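Soft fingers or rigid ones for picking up shoes?

Posted by becerra_bench, 2019-07-07

I have a Novlow hand-held gripper with the stock rigid fingers and a wrist camera, and I'm trying to decide whether to spend money on the Zesix soft fingers before we collect any more demos. The task is tidying small stuff off a low table: socks, toys, children's shoes. Socks are fine. Toys are mostly fine. Shoes are where my afternoons go.

The rigid fingers close on the sole and the shoe rolls, or they close on the collar and the shoe folds up like a cheap umbrella. Out of 60 grasps I kept 28. A friend lent me a Sastska three-finger hand for comparison and it did worse, though it did worse in a very expensive way.

Budget is $310, which covers the Zesix set and leaves enough for a sandwich. Is it worth it, or am I the problem?

Tags: grippers, end effectors, household objects

tendonitis_ted
Soft fingers are better for everything. Buy them.

slowloop
I've run both on the same tool for most of a year, so a longer reply.

Soft fingers help when you don't know the shape or can't afford to mark it. They will forgive you for arriving a little crooked. What they won't do is hold a heavy rubber sole level when you grab it by one end, because they bend, and then the whole shoe swings and you get to watch it leave. Mine also picked up lint until they were no grippier than the rigid ones. Wipe them down often.

Before you spend anything, look at where you're grabbing. A shoe on its side is a different object from a shoe standing up, and most people only practice the standing one. On its side, I open the fingers wide, go down over the middle of the shoe, and close across the sole and the top together. The toe is too round and the collar is too squashy. 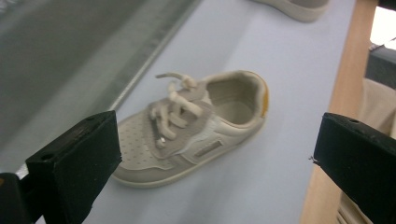 Check your finger opening too. If you start too narrow, one finger lands on the laces and pushes the shoe along ahead of you, and you'll blame the controller for a week (I did — I even retuned it). Start wide, center on the shoe, then close slowly. Laces will still get in the way sometimes. Tuck them for the first session and leave them out once your numbers settle down.

The other thing worth comparing is the camera. Pale shoes on a pale table wash out badly with auto exposure. I locked mine a bit darker and lost 13 fewer grasps in the next batch, with the same fingers and the same clumsy operator.

So: fix the approach, lock the exposure, run another 60. If you're still under 40 or so, get the soft set. I'd skip the three-finger hand for this. It's a lovely thing to own and a miserable thing to aim.

gantry_goat
Put grip tape on the rigid ones. Costs less than the sandwich. It peels off at the corners after a while, but so does everything else on my bench.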